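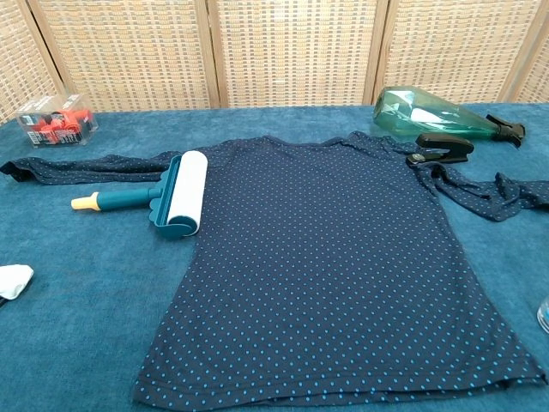 **Getting lint off a dark shirt without making it worse?**

I have a navy long-sleeved shirt with little light-blue dots that I wear to work more than anything else I own, and it picks up every bit of fluff in the house. I spread it flat on the table and go over it with a lint roller, and the body comes out fine, but the sleeves bunch up and twist under the roller. Should I spritz it with water first or keep it dry? I've read both. My table has a thick cover on it, if that matters.

Posted by Dalia Ashour, January 14, 2021

**Reda El Idrissi**

Hello Dalia! I have a closet full of navy, so I feel for you. Roll first, while the shirt is completely dry – damp fabric makes the sticky sheet give up after a pass or two, and then you're only pushing the fuzz around. Do the front from the neckline down to the hem in long strokes, all in the same direction, then turn it over and do the back. For the sleeves, smooth each one straight out to the side, hold the cuff down with your free hand and roll away from it, toward the shoulder. Once the lint is off, mist lightly, pull the wrinkles out with your palms and put it on a hanger.

I'd also look hard at that table cover. Mine was an old bath towel, and in October I finally swapped it for a plain cotton sheet. What a difference (and I'd been blaming the dryer for years)!

**Tawfik96**

wash it inside out

**Hulska**

Agree with Reda on keeping it dry. If you run out of sheets, a slightly damp rubber glove works pretty well, though I'd try it on the inside of the hem first. Peel off a fresh sheet for each sleeve, too – I used to stretch one over a whole shirt and it left little gray specks behind.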